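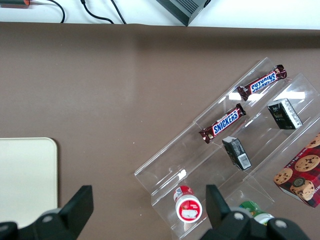 *Cables at the back of the desk, next to the brown cover.*

**Ellville home office tax credit, did anyone read the new draft?**

**trindade_road** wrote:

Good evening to all. The city council of Ellville will vote in September on the credit for people who work from home. In the draft I have, the credit is $300 per year, and it ends if your business income from home is under $3000. I work for a client in Butumico and in a slow year I am below this line. Do I understand correctly that I would get nothing?

**hetell_hank** wrote:

Correct, zero. Page 4, second paragraph. It was lower in the spring version and they raised it after the hearing.

**mapleboots** wrote:

I don't see the problem. A credit costs money, and the line has to be somewhere. If you earn less than that, it is a hobby.

**trindade_road** wrote:

With respect, I don't agree. I pay the same business license as a person who earns ten times more. A hobby does not need a license in this city.

**hetell_hank** wrote:

> If you earn less than that, it is a hobby.

Tell that to my sister. She does bookkeeping for 3 small shops in Hetell and files everything properly.

**mapleboots** wrote:

Fine, "hobby" was too strong. I still prefer a lower property tax for everybody over one more credit with a form.

**quietledger** wrote:

Does the credit replace the old equipment deduction or come on top of it? The summary on the city website says one thing and the draft says another.

**trindade_road** wrote:

I asked the clerk's office the same question by email. They answered that the text of the draft is what counts, and there it replaces the deduction. So for some people the bill will go up.

**mapleboots** wrote:

OK, that part I did not know. I would vote no on that.

**quietledger** wrote:

Thanks. Written comments are open until 4 p.m. on the day of the vote, I will send mine this week.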